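## ¿Por qué la madera tiene rayas?

Me llamo Yesenia Ventura y de pequeña me pasaba las comidas siguiendo con el dedo las rayas de la mesa (mi abuela decía que así se me enfriaba la sopa, y tenía razón). Yo creía que alguien las pintaba con un pincel muy fino. ¡Pues no! Las hace el árbol él solito, mientras crece.

Los árboles engordan por fuera. Justo debajo de la corteza hay una capa finísima que fabrica madera nueva. En primavera, cuando hay mucha agua, trabaja a toda prisa y la madera le sale clarita. Hacia el final del verano va más despacio y le sale más apretada y más oscura. En invierno, a dormir. Una banda clara y una oscura juntas forman un **anillo**, y en los sitios con inviernos fríos cada anillo suele ser un año de vida.

Mi amiga Chaimae Shehata guarda en casa una rodaja de pino con 32 anillos. Me encanta buscar en ella los años de lluvia, que son anchos, y los de sequía, tan estrechos que casi hay que usar lupa.

### ¿Y dónde se meten los anillos en una tabla?

Imagina que el tronco es una cebolla larguísima. Si la cortas de lado a lado, ves círculos. Si la cortas a lo largo, ves líneas. Con el tronco pasa lo mismo, y a esas líneas las llamamos **veta**. Los nudos, esas manchas redondas que parecen ojos, son los lugares de donde salía una rama.

A veces, para hacer un tablero grande, se pegan muchos listones uno al lado del otro. Como cada listón puede venir de una parte distinta del tronco, o de otro árbol, los colores cambian un poco.

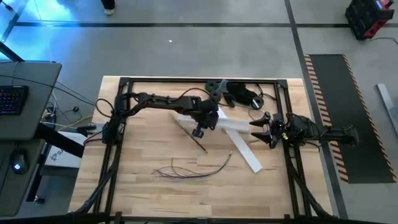

*Un tablero de listones: los hay de color crema, tostado y marrón claro.*

### Te toca a ti

Busca en casa algo de madera, pon encima una hoja fina y frota con un lápiz blando, sin apretar. Si la madera no está muy barnizada, la veta saldrá dibujada en el papel. Prueba también con una cuchara de palo, ¡a mí me salió preciosa!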